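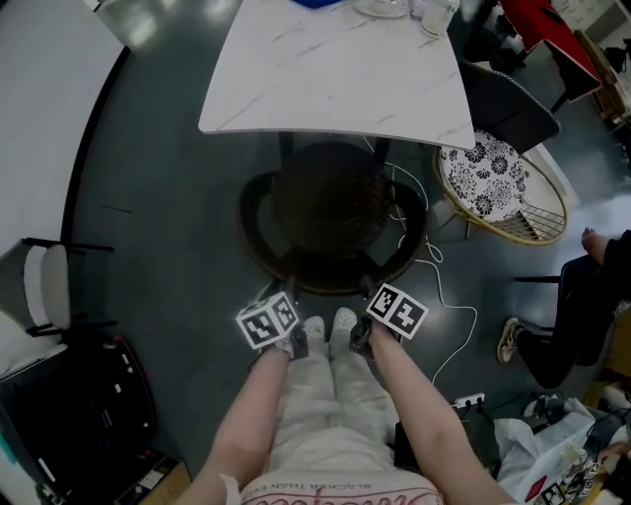

White sneakers and a round wicker chair by the marble-patterned table.

Letters in the Attic: Cataloging the Ogola Papers
By Veronika Schwaiger and Darius Bălan
August 2, 2026 · 2 min read

When we signed up for the summer archives course at Stolulholm, we expected to spend July learning how to fill in forms. We did fill in forms (so many forms!), but we also got to open boxes that had been sitting in the library annex for 45 years, and we would do it all over again tomorrow.

The Ogola Papers came to the library from a family of small-town printers in Amudby. There are 3 boxes in all. Ours was the second one, with letters, proof sheets, and a run of a poetry newsletter called Eden that the family printed in their spare evenings. We had never heard of it, and now we can't stop talking about it.

Our job was to write a finding aid, the guide that tells a reader what is in a collection and where to look. We started by keeping everything in the order we found it, even when that order seemed strange. A poem was folded inside a paper bill, and we came very close to moving it. Then Veronika read the back of the bill and found the editor's notes on that same poem, with a whole stanza crossed out!

We described about 100 items one by one and grouped the rest by folder. Dates were the hardest part. Most of the letters say only "Tuesday" or "after the rain," so we matched them to newsletter issues where we could and wrote "undated" where we couldn't. Darius built the spreadsheet and Veronika wrote the family history note, and then we swapped and checked each other's work, which caught a lot of typos and one poet listed under two spellings.

We ran out of time for the proof sheets. They are in new folders with pencil labels, but they still need item descriptions, and a few have curled corners that should be looked at before anyone scans them. Our draft guide is with the reading room staff now, and Darius has already asked if we can have box three.

14 shares · 2 comments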